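Wood grain

Wood grain is the pattern made by the fibers of a tree as they run along the trunk, and it is one of those everyday things most of us have looked at all our lives without giving it a second thought. A tree adds a new layer of wood beneath its bark as it grows, pale and quick in spring, then darker and denser as summer goes on. Cut a board along the trunk and those layers show up as stripes.
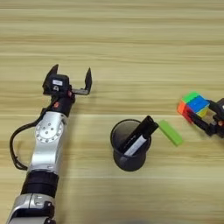

Striped grain in beige and pale yellow on a tabletop.

How the stripes turn out depends a great deal on the saw. Quarter-sawn boards, cut along the radius of the log, have straight, even lines and tend to stay flat, while plain-sawn boards show the arches and loops – sometimes called cathedrals – that many people love in an old kitchen table.
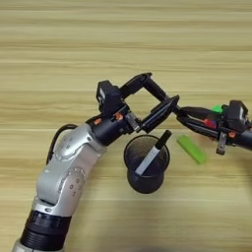
Grain matters to the hands as well as the eyes. A plane pushed against it will lift and tear the fibers, and sanding across it leaves scratches that a finish only makes plainer, so beginners are taught to work along the grain, often starting with 80 grit and moving up to 222 in the old Hakovar numbering.

Opinions differ on how much figure a table ought to have.
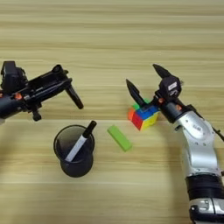

Perla Huerta wrote that she would take a plain, straight board over a showy one any day, "and oil it on a Saturday, with the windows open."

See also: Growth ring; Quarter sawing; Veneer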